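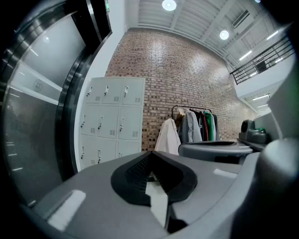 Wrist view, lockers and brick wall ahead.

Gripper comparison, minutes, July 22, 2024
Present: Belhaj, Wongsuwan, Morsy. Apologies: Cheema.

1. Pad wear. Morsy reported no tearing on the Rotix pads after 1000 closures. Accepted.
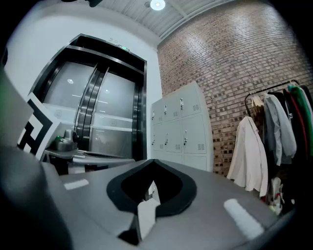
2. Tracking. Marker dropouts stood at 62 in the June set — most at the left edge of the view. Wongsuwan to rerun with the Woltov controller.

3. Locker task. Three more sessions agreed, both hands.
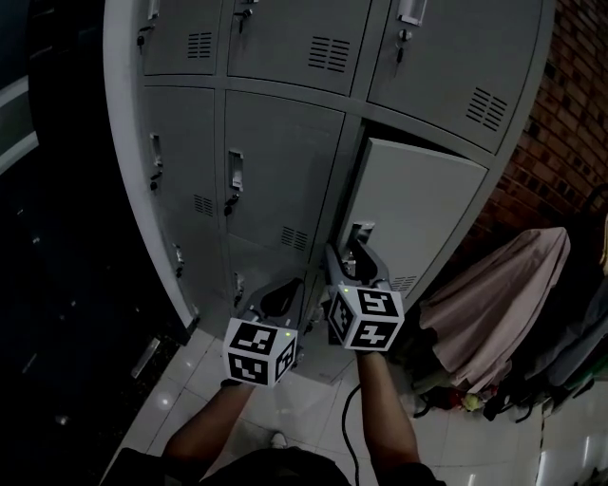
Head view, right gripper at the open locker door.

Action: Belhaj to log jaw play.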